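# Folto rail kit for two-arm benches

We bought the Folto kit in September to replace the clamps on our bottle-sorting cell. It is a length of aluminum rail, 2 sets of mounting plates and a bag of hardware. The cell has since run 2,071 cycles on it.

Setup took most of an afternoon. Bolt the plates down finger-tight, set both arms, then torque. The instructions have this the other way around, and following them left our right arm slightly twisted.

The rail itself is stiff and the plates have stayed put. I checked the bolts after 1,029 cycles and only one needed a quarter turn. Cable routing is the weak spot. There are no clips in the box, so the gripper cables have to loop back along the arms with plenty of slack. Leave enough for a full wrist turn. 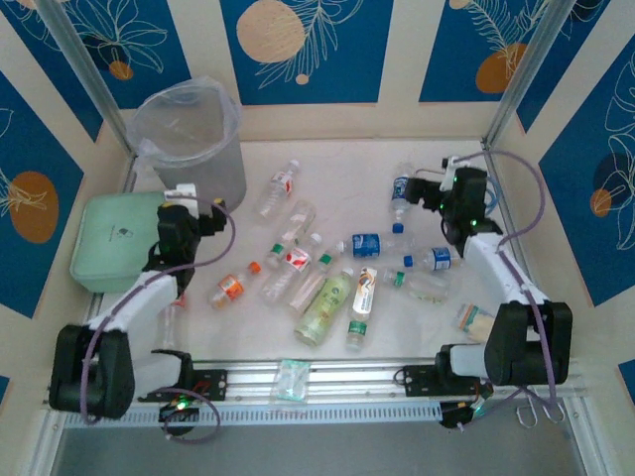 Liyanage runs the same rail and disagrees about the cables: printed clips snapped within a month there, and a hook-and-loop strap at each base joint has held up better. Check the strap whenever you recalibrate.

I would buy the rail again. Four out of 5, with the point off for the instructions.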